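How to Get a Copy of a Police Report in Crenshaw
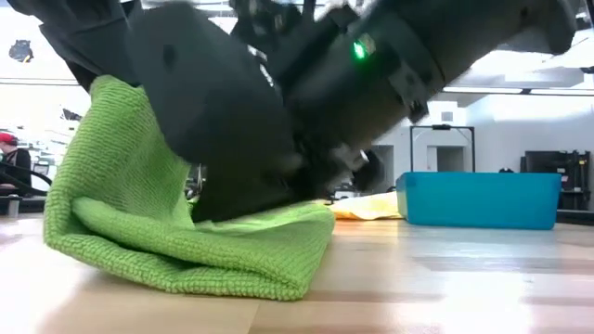

A robotic arm over a folded green towel.

If you were the victim of a theft, break-in or assault in Crenshaw, you can ask for a copy of the report. Insurance companies usually want one for any claim over $250.

1. Find your case number. It is on the card the officer gave you. If you lost the card, call the records desk with the date and street.

2. Fill out the request form. Use the name that was given to the officer, even if it was misspelled.

3. Bring photo ID to the records window on Erncombe Street. Mailed requests need a copy of your ID and a stamped envelope.

4. Pay the fee. Reports cost $2, and photos on disc are $50. Checks are fine. Cards are not taken at the window.

5. Check the report before you leave. To add a stolen item or serial number, ask for a supplement form.

Reports from before October 2000 are on film and take longer. If the case is still open, you may get only the first page.

Updated 3 August 2021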